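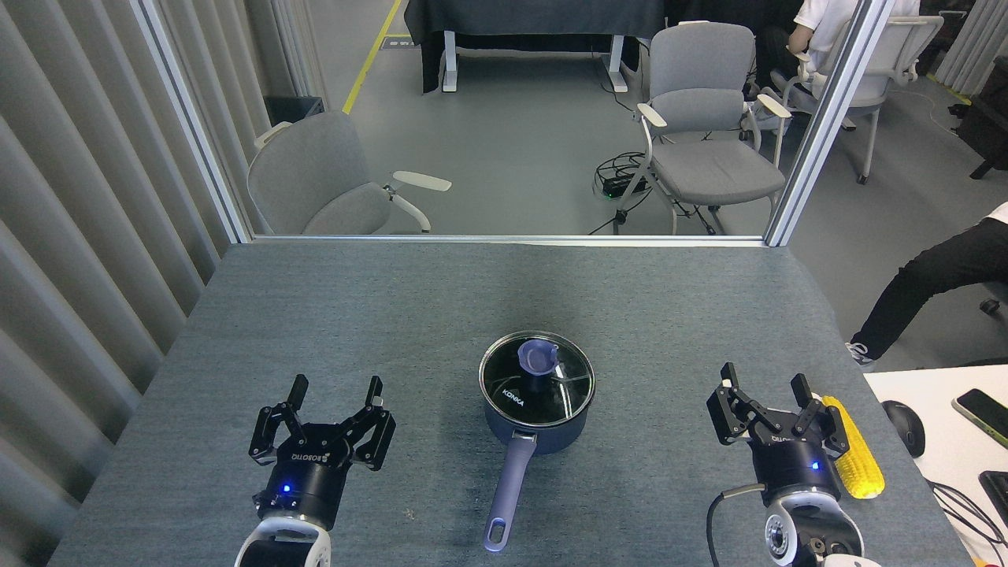 How to Descale an Electric Kettle Without Ruining Anyone's Tea

If you live with hard water, your kettle is slowly turning into a cave. First there's a chalky ring, then a crust, and one morning a flake the size of a fingernail is circling in your mug like it pays rent. I ignored mine for most of a winter. Then my neighbor Hui-mei Tam came over, looked into her cup, and asked for juice.

What you need

White vinegar or citric acid. Vinegar is cheap and smells like a salad bar at closing time. Citric acid costs a little more and smells like nothing, so that's what I use now. Look in the canning aisle.

A soft sponge. Leave the steel wool under the sink.

A free hour, most of it spent doing something else.

Check your manual first. Some makers don't want vinegar anywhere near their kettles, and they get to decide what the warranty covers.

Step 1: Empty it

Unplug the kettle, let it cool, and pour out whatever is in there. Loose flakes will come with it. Try not to think about where the others went.

Step 2: Mix and heat

For citric acid, fill the kettle halfway, bring the water to a boil, and switch it off. Then add 4 teaspoons of powder, slowly. It will fizz, and if you dump it all in at once it will fizz onto the counter.

For vinegar, use equal parts vinegar and cold water, heat until it just steams, and switch it off. Open a window.

Step 3: Walk away

Give it half an hour. A bad case may need a full one. Keep the lid shut and, if you share a kitchen, leave a note. Mine says DO NOT DRINK in capital letters, a format I settled on after my roommate Masaru Arai made what he described as "kind of a bright" cup of oolong.

Step 4: Pour and wipe

Tip everything down the sink and go over the inside with the sponge. Stubborn patches near the heating plate usually give up on a second round. Don't dunk the base, and keep the plug contacts dry.

Step 5: Rinse, boil, repeat

Fill with fresh water, boil, dump. Do it again. After vinegar, I do it 4 times – the smell has staying power.

The spout filter

Most kettles have a little mesh screen that pops out. Soak it in a cup of the same mix and brush it with an old toothbrush. Getting it back in takes longer than the rest of the job combined. Push from the bottom edge and listen for a click.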